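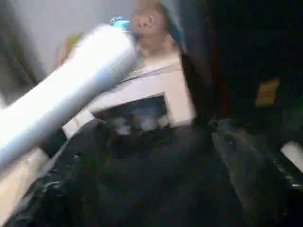
Figure 1. White cylindrical bottle with blue cap, white box-like structure behind.

3.2 Single-bottle cartons

This section covers the packing of one tall bottle into a folding carton. The work was done by Larasati Wibisono and Kuo-hua Tu in August, in the packing room at Mandaldale. The question was how much clearance a carton needs before the bottle can be loaded without bending the panels.

Two carton patterns were drawn. The first, called Akent, has a plain square section and tuck flaps at both ends. The second, called Pillai, has the same footprint with a longer top flap and wider glue seam. Both were cut from the same white stock and creased by hand with a bone folder and steel rule.

Clearance is given as the total gap across the flats, with the bottle centered. The Akent pattern was drawn with 2 mm and the Pillai pattern with 3 mm. Creasing takes up part of this gap, so the inside width was measured again after folding, at the mouth and at mid-height.

A trial was counted as clean if the bottle reached the bottom of the carton and no panel creased outside the score lines. Each pattern was loaded 25 times. A carton that failed was thrown out and replaced with a new one from the same sheet.

The side panels are the weak part of both patterns. When the mouth is not square, the leading edge of the bottle meets a panel instead of the opening, and the board folds inward along the nearest score. Pressing the opposite corners before loading squares the mouth again, but adds a step.
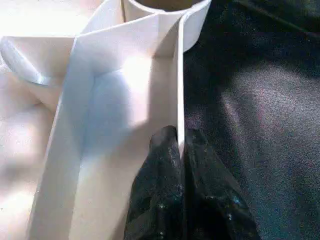

3.3 Results and handling notes

The Pillai pattern gave clean loads in up to 91 percent of trials, depending on how the sheet had been stored. The Akent pattern did worse in every batch. Most of its failures were at the mouth, and the bottle stopped partway down in the rest.

Bottles were loaded base first. Loading by the cap end was tried early and dropped, as the narrow end drifts to one side and the shoulder then catches on the flap.
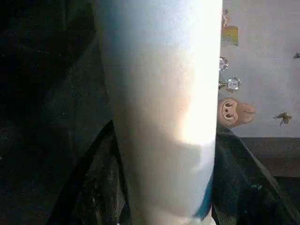 Flap position also matters. The flaps should be folded fully back before loading and held there until the base has passed the crease. On the Pillai carton the long flap tends to spring forward, and it was pre-folded twice in later trials. Sheets from the Fako pack were stiffer across the grain, so the long creases were run with the grain for all cartons after the first batch. The revised cutting drawing is in Appendix B.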